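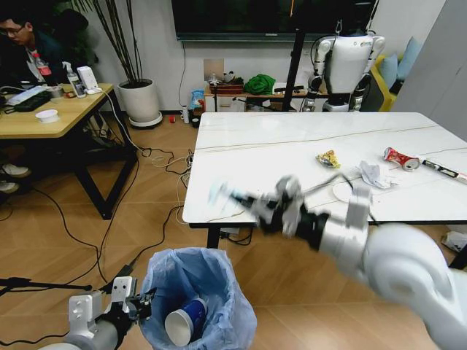 Stamberg G2 Two-Finger Gripper

The G2 is an electric gripper for humanoid and bench-mounted arms. It is meant for light household objects: cups, cans, wrappers, tissue, pens. It bolts to the Stamberg wrist plate directly and to most other wrists with the adapter ring, sold separately.

Specifications
Rated life of finger pads: 3000 hours
Mass with standard fingers: 586 g
Command rate: 2000 Hz
Supply: 24 V DC
Adapter patterns available: 13

Comparison test
We ran the G2 against the Grenard parallel jaw and the Agudelo soft finger on a table-clearing task. The arm picks small trash off a marble-topped table and drops it in a lined can on the floor. Arm, cameras and controller stayed the same for all runs. Only the gripper and its force limit were changed.

Drink can, already crushed: all three held it. The Grenard needed a slower approach.
Snack wrapper: the G2 and the Agudelo picked it up by a fold. The Grenard closed on air when the wrapper lay flat.
Tissue: the Agudelo was best. With the G2, set the force limit to Low and bring the tips down until they touch the table.
Flat paper disc: none of the three was reliable. Slide the disc over the table edge before gripping.
Paper cup: the G2 held it without crushing at the Low setting. At Medium the rim folded.

Test notes are by Ivan Shevchuk and Wafula Chege, revised 13 April 2023.

Mounting and cameras
Leave slack in the cable at the wrist. A head camera alone loses sight of the fingertips when the forearm crosses the view, so we suggest a wrist camera for thin objects. The Himano bracket fits the G2 housing. Fast transfers blur at default exposure; shorten it before recording.

In the box
Gripper, standard fingers, spare pads, power and data cable, hex key. The adapter ring and the wrist camera are not included.

Related items
G2 Long Fingers
G2 Replacement Pads
Wrist Adapter Ring
Himano Wrist Camera Bracket
Stamberg Controller, Two-Arm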